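# Prüfliste nach Störung: Zweiarmroboter, Küchenzelle Pasau (Simulation)

Stand: 22.04.2020
Geprüft durch: Pouran Golestani, Desta Woldegiorgis
Freigabe: Hsin-yi Yip

Anlass: unzulässige Greifkraft beim Umsetzen einer Kunststoffflasche, Abbruch durch die Überwachung erst nach Überschreiten der Zeitgrenze.
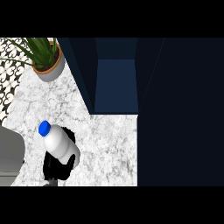

Der Fehler trat in der Teilaufgabe "Flasche anheben und über der Arbeitsplatte halten" auf. Der Kraftregler Barnero meldete weiterhin den Zustand "gegriffen", während der Sollwert der Finger in Schließrichtung weiterlief. Vor einer Übertragung der Parameter auf die reale Zelle ist die Liste vollständig abzuarbeiten. Punkte mit dem Vermerk "offen" sperren die Übertragung.

## A. Greifer

- [x] **A1 Fingerbeläge, Kollisionsgeometrie.** Stimmt mit dem Sichtmodell überein. Keine Lücken zwischen Belag und Finger.
- [x] **A2 Reibwert Belag/Kunststoff.** Wert aus der Materialtabelle übernommen, nicht von Hand überschrieben.
- [ ] **A3 Begrenzung der Schließkraft.** Offen. Die Grenze wird nur beim ersten Kontakt geprüft. Regelt der Greifer nach, greift sie nicht mehr. Muss zyklisch geprüft werden.
- [x] **A4 Öffnen bei Not-Halt.** Greifer hält die letzte Position, wie spezifiziert. Anmerkung Woldegiorgis: bei Gefäßen mit Inhalt ist das richtig, bei eingeklemmten Körperteilen nicht. Gehört in die Risikobeurteilung der realen Zelle - siehe D2.

## B. Objekt

- [x] **B1 Masse der Flasche.** Eingetragen und plausibel.
- [ ] **B2 Schwerpunkt.** Offen. Liegt im geometrischen Mittelpunkt des Hüllquaders. Für eine Flasche mit schmaler Schulter und breitem Boden ist das falsch. Bei Schräglage entsteht ein Kippmoment, das der Regler als Rutschen wertet. Vermutlich Auslöser des Nachregelns.
- [x] **B3 Schraubverschluss.** Fest mit dem Körper verbunden, kein eigenes Gelenk. Für diese Aufgabe ausreichend.
- [x] **B4 Verformbarkeit.** Starrkörper. Eine Beschädigung durch zu hohe Kraft ist im Modell daher nicht erkennbar. Kraftverlauf immer mit auswerten, das Bild allein genügt nicht.

## C. Umgebung und Bewegung

- [x] **C1 Arbeitsplatte.** Höhe und Kontaktfläche in Ordnung.
- [x] **C2 Schrankfront rechts.** Als Hindernis eingetragen, einschließlich des offenen Fachs.
- [ ] **C3 Topfpflanze.** Offen. Der Topf ist als Hindernis hinterlegt, die Blätter nicht. Hung hält das für vertretbar, Golestani nicht. Vorläufig Hüllkörper um die gesamte Pflanze legen.
- [x] **C4 Sperrbereich des zweiten Arms.** Während der Teilaufgabe aktiv. Keine Verletzung im Protokoll.

## D. Überwachung

- [ ] **D1 Zeitgrenze.** Nicht bestanden. Der Lauf wurde nach 12 s abgebrochen, zulässig sind 4 s. Ursache: Der Zähler im Modul Tai startet bei jeder Sollwertänderung neu. Laufendes Nachregeln setzt ihn also ständig zurück.
- [ ] **D2 Abschaltung unabhängig vom Regler.** Offen. Derzeit liest die Überwachung denselben Zustand "gegriffen", den auch der Regler verwendet. Für die reale Zelle nicht zulässig. Zuständig: Mei-kuen Leung.
- [x] **D3 Protokollierung.** Vollständig, 1.334 Einträge, Zeitstempel lückenlos.

## Maßnahmen

1. Schwerpunkt nach B2 korrigieren, danach Lauf mit unveränderten Reglerparametern wiederholen. Erst dann A3 ändern, sonst sind die Einflüsse nicht trennbar. (Golestani)
2. Zähler in Tai an den Kontaktbeginn koppeln. (Hung)
3. Drei Wiederholungen mit absichtlich falschem Schwerpunkt. Die Abschaltung muss in allen Läufen innerhalb der Zeitgrenze erfolgen. (Woldegiorgis)

Die Übertragung auf die Anlage bei Flellura bleibt bis zur Freigabe durch Yip gesperrt. Das gilt auch für Läufe mit reduzierter Geschwindigkeit.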